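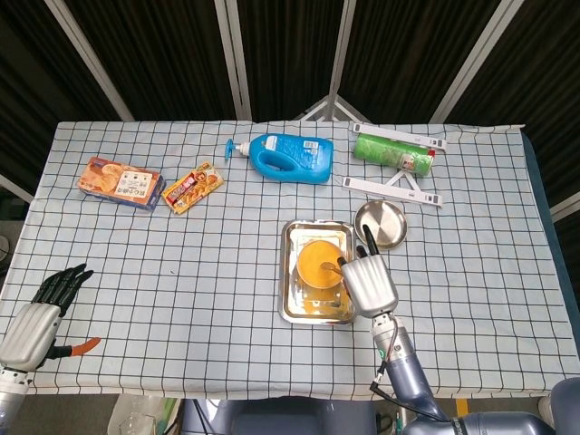
Table Attendant, Robot Kitchen and Pantry Line (two openings)

Wavitz is hiring at its Tovelmont site. The robot holds the spoon. You wipe the tray.

Until last November this job was called Prep Assistant and involved a good deal of stirring. The stirring has been reassigned. What's left is setting out the bowls, boxes, bottles and snack cans, putting them back when they wander, and deciding whether a spill is a fault or just lunch. The pay went up a little with the new title — the apron is the same.

What you'll do

Reset the table between runs, up to 300 resets a week.
Clean trays, bowls, spoons and, with the power off, robot fingers.
Write down what went wrong in words a software person can use. "It got weird" has been tried.
Press stop whenever you feel like it. You will never be asked to justify it.

What changes for you

Less lifting and less repetitive wrist work than the old job. More standing and watching, which some people find harder. Two former prep assistants now train new hires, and one moved to our Pretel warehouse by choice. Your output isn't timed against the robot's. We tried that and it was unpleasant for everyone except the robot.

You'll need

Steady attention, legible handwriting and tolerance for orange splashes. No degree, no coding. Kitchen or stockroom experience helps.

Shifts start at 7 a.m. or 2 p.m. Apply at the Tovelmont front desk or by mail, quoting job 3069.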